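Anise, Slowly

The first sip of Yammine's arak I ever had was at four in the afternoon, out of a juice glass, with a plate of green almonds sitting next to it. I had always filed arak with the things people bring home from a trip and never open. By the second glass I was asking where it was made and how soon I could go.

It's made up a steep road above the village, in a stone building with one big room and a smaller one behind it where the clay jars live. Rami Obeidat has run the stills since his uncle's knees gave out, and he talks about grapes the way other people talk about their kids (at length, and with complaints). The grape is obeidi, white and thick-skinned, and no relation, he says, though he gets asked every single time. It's picked late, crushed, and left to ferment on its skins until it stops talking back. Then it goes through copper, gently, and what comes off is a clean, slightly floral spirit I'd have happily drunk right there.

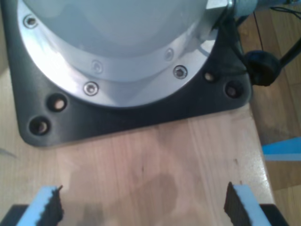 The anise goes in on the second run, according to Hala Zoubi, and anyone who tells you the first run matters less has never had to drink the result. She buys seed from one grower and smells every sack before it's unloaded. She has sent whole deliveries back down the hill.

And what seed it is! Crush one between your teeth and you get licorice, sure, but also hay, a bit of orange peel, something almost like warm bread. The third run pulls all of that together. After that the arak sits in clay for a year at least, breathing a little through the walls, losing its hard edges. They fill 3,000 bottles in a decent year. In a bad one, when the spring hail hits, it's closer to 900.

Now, the pouring. Arak first, then water, then ice, always in that order. Put the ice in before the water and the anise oil seizes up into a skin on top, which tastes fine and looks terrible. One part arak to 2 parts water is the house rule.

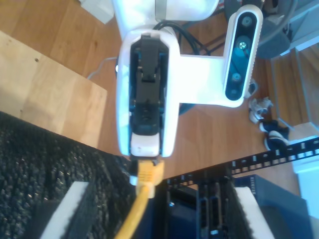 Gudrun Eklund wrote to me after I mentioned this ratio in the May issue, and she disagrees completely: one to one, no ice, with pickled herring, and she would like me to try it before I argue. So I did. The salt and the anise go at each other in the best way, and I've made it for friends since. I still want my ice, though.

At the table up at Yammine, it came with raw kibbeh, radishes, mint by the fistful, and a bowl of tiny fried fish that kept getting refilled.

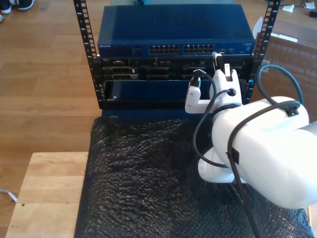 A fresh glass came with every pour, too, because the old one has that film of oil on it and you'd be cheating yourself. I went through five and regretted none of them.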